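Small Networks, Long Threads

How trade forums keep their records usable

Most discussion of online community software concerns scale. The opposite problem gets less attention: a network with a few hundred members, all in the same trade, who post seldom and expect to find an answer from years ago in under a minute.

Brirside is a network of this type. It serves people who buy, repair and resell commercial laundry and linen equipment, and it has 897 paid members. There is no public feed and no follower count. A member signs in, picks one of 12 boards, and reads or writes. The busiest board covers parts. The quietest covers tax.

The software underneath is called Dukoditz, a forum package that Brirside licenses and runs on its own server. Until last year the site used a general-purpose group tool with a scrolling feed sorted by recent activity. Posts dropped out of view within days. Members asked the same questions again, and those who had already answered stopped doing so.

The move to Dukoditz changed three things. Threads are now sorted by subject first and date second. Each thread has a status field, which the person who started it must set to open, answered or closed. And search runs against a fixed list of terms as well as the full text, so that a query for "drain valve" also finds posts that say "dump valve."

The term list is the part that takes work. It began with 96 entries drawn from old parts catalogs. Members can propose additions, and an editor accepts or rejects them once a week. Each entry has one preferred term and any number of alternates. Regional names go in as alternates, as do common misspellings. Brand names are kept in a separate list, so that a search by brand doesn't return every thread on the same type of part.
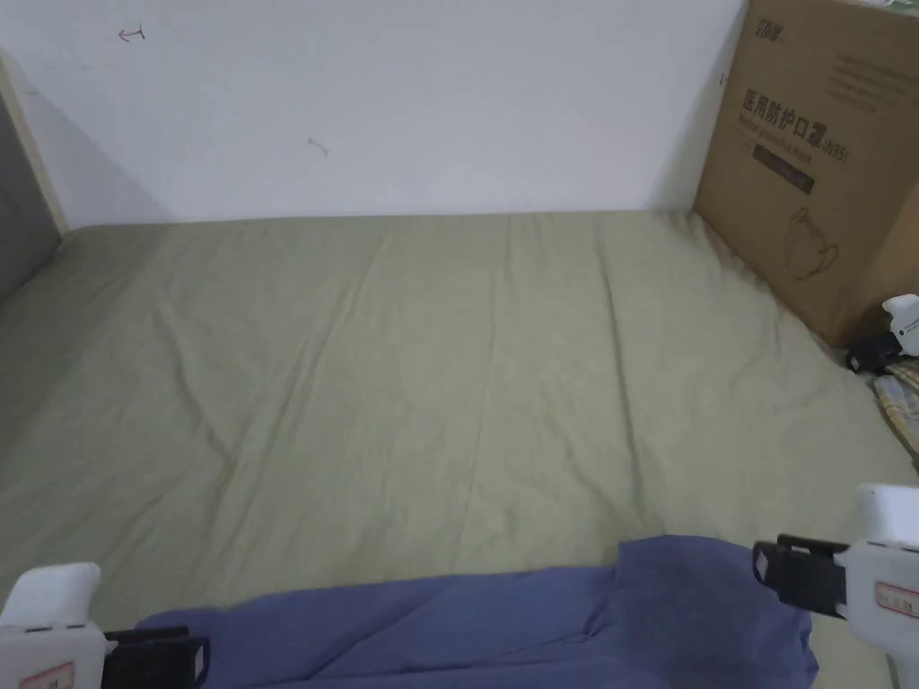 Judit Tóth finds the status field a nuisance. She wrote on the feedback board that she has been reminded by e-mail to close threads she considers finished, and that a question about a motor control can stay half answered for a year without anyone being at fault. She would prefer a fourth status, "partly answered," and a way to switch the reminders off thread by thread. Her post drew several replies in support and one against, on the grounds that every thread would end up in the fourth status.

The objection has some weight. Status fields are useful only when the values divide the material into groups that readers treat differently. A reader with a broken machine opens the answered threads first. A reader with time to help opens the open ones. A middle value would have to be checked by both. Dukoditz does allow custom statuses, but each one adds a filter to the search page, and on a phone the filters already take up two rows.

Reminders are a simpler matter. The default interval is 30 days and can be changed for the whole site but not for a single thread. A per-thread setting is planned for the next release.

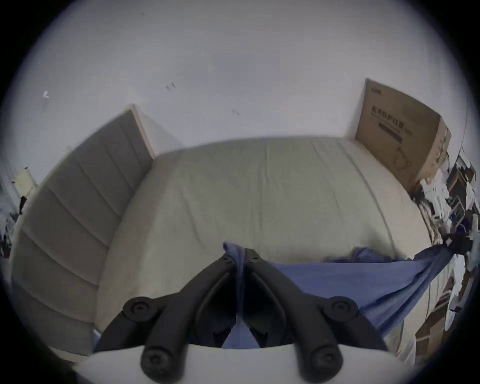

Import was the other large task. The old tool exported its posts as one long file with no thread markers, only a time stamp and an author ID for each message. Naseri, the contractor hired for the move, wrote a script that grouped messages by subject line and then by quoted text. It left 124 messages that matched nothing. These were placed by hand - or, where they made no sense alone, put on a read-only board labeled "Unsorted."

Attachments came across with their original file names, and many of those names say nothing. Search doesn't read the contents of scanned manuals, so a scan can be found only through the post it is attached to. Members are now asked to type the model number in the body of the post.

Irkwood, a similar network for commercial kitchen repair, took another route. It kept its feed and added a separate reference section, which editors fill by copying out the best answers. The reference pages are shorter and easier to read than a thread. They also drop the wrong guesses and the follow-up questions, and some readers want those, since a wrong guess that was tested and ruled out can save a service call.

The cost of the two methods falls in different places. Irkwood pays editors for their hours. Brirside asks its members to spend a few seconds per thread, and sends up to two reminders when they don't. Both sites plan to review their term lists again in December.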